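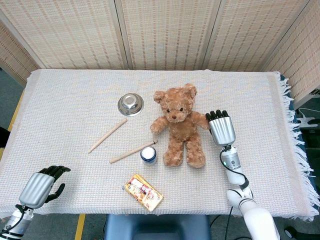
Plokura on Switch: does the save from the old version carry over?

Annick Lacroix
Hello all. I bought Plokura for the Switch on Thursday. I have already played 7 chapters on PC and I collected 2,227 gems there, so I would not like to start again from zero. In the options menu I see "Link account", but when I press it I only get a code and then nothing happens. Is it possible to move the save, or is this code for something else? I play in English, if this matters.

Delorme
No. Just start again, it is a short game.

Xiomara Okafor
It is possible, but only from the PC side. Open the game on PC, go to Options, then Account, and type the code from your Switch there. The code is valid for 3 minutes, so have both machines ready - I missed it two times. After this, restart the game on the Switch and choose "Continue".
Please note that your gems will come with you but the costumes will not. I lost the one which costs 800 gems and I had to buy it again.

Dusau
Same for me with the costumes. Also the Tundbridge level must be finished on PC before you move, otherwise it begins again from the first gate.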